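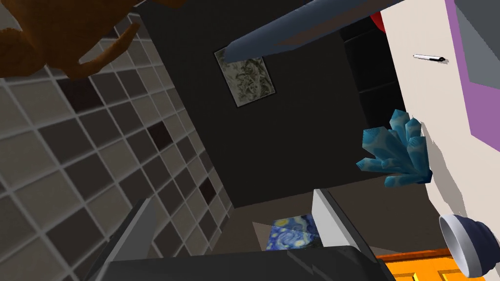 Nirko Salon Group
Minutes of the product review meeting, 22 February 2023

Present: Valentyna Prokopenko (chair), Daryna Romaniuk, Demyd Holovko, Zoriana Kovalchuk
Apologies: Jurgita Ozoliņš
Minutes taken by: Zoriana Kovalchuk

1. Minutes of the last meeting
Agreed, with one correction. The Didenko scalp brush was not "well received". Two stylists said they did not mind it.

2. Kemarow leave-in conditioner
DR reported on the trial. Kemarow says the spray cuts blow-drying time and keeps frizz away for three days. Clients were given a sample and a card to fill in at home. 67 cards were handed out and 19 came back. Most of those ticked "good" for smell and "fair" for everything else.

DH thought this was promising. VP did not see how, given how few cards had come back, and asked whether the people who disliked it had simply thrown the card away. DR could not say. VP also asked where the three days came from. DR had put this to the Kemarow rep, who sent the same leaflet again with one line highlighted.

ZK said that on fine hair the spray left the roots flat by the afternoon, and that two of her regulars had asked her to leave it off. DR had found the same if more than a couple of pumps were used, though the label says to apply generously.

Agreed not to stock for now. DR to ask Kemarow for the test behind the frizz claim – the test itself, not the leaflet.

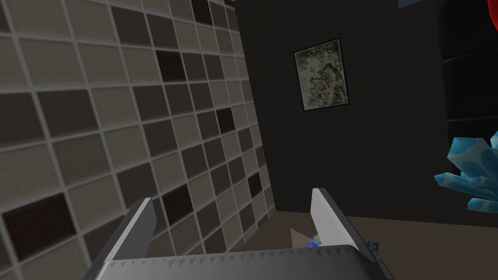 3. Eltar bond treatment
DH presented the price list. The starter kit is 69 pounds before VAT and Eltar says it will do "up to" a certain number of heads, the figure depending on which page of the brochure you read. VP asked for the lower one to be used in any sums.

DH said clients are asking for bond treatments by name and will go elsewhere if we don't offer one. ZK asked how many had asked. DH said several. VP asked that a note be kept at each front desk before we spend money on the strength of "several".

There was a longish talk about whether the treatment repairs hair or coats it. DH read out the wording from the box, which says it "helps hair feel repaired". VP said she would want that wording kept in mind by anyone selling it at the chair. No stylist is to promise a client that bleached ends will be mended.

Agreed to buy one kit and try it on staff first. Each person to leave one side of the head untreated for the first wash, so there is something to compare. DH unhappy with this but will do it.

4. Retail shelf
Takings on shampoo are down on August. DR blamed the new shelf order, VP blamed the price rise. ZK pointed out that the travel sizes had been out of stock for most of the period, and this had not been allowed for in the report.

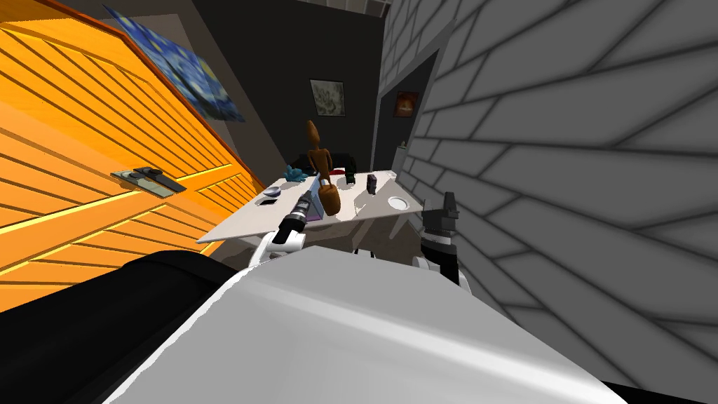

The 5 slowest lines to be marked down and not reordered. DH asked to keep the Didenko hair oil on the grounds that it looks nice by the till. Refused.

5. Supplier training evening
Didenko has offered a free evening on curl care. JO had sent a message in favour. VP wished to know how much would be teaching and how much would be selling, after last time. ZK to get a running order before we accept.

6. Any other business
DR asked again about gloves. The new ones split at the thumb. VP had been told they were the same gloves in a different box and does not believe it. ZK to go back to the old supplier for a price.

Actions
DR – write to Kemarow about the test
DH – order one Eltar kit, set up desk notes
ZK – Didenko running order, glove prices
VP – redo the retail figures with the travel sizes taken out

Next meeting to be fixed once JO is back.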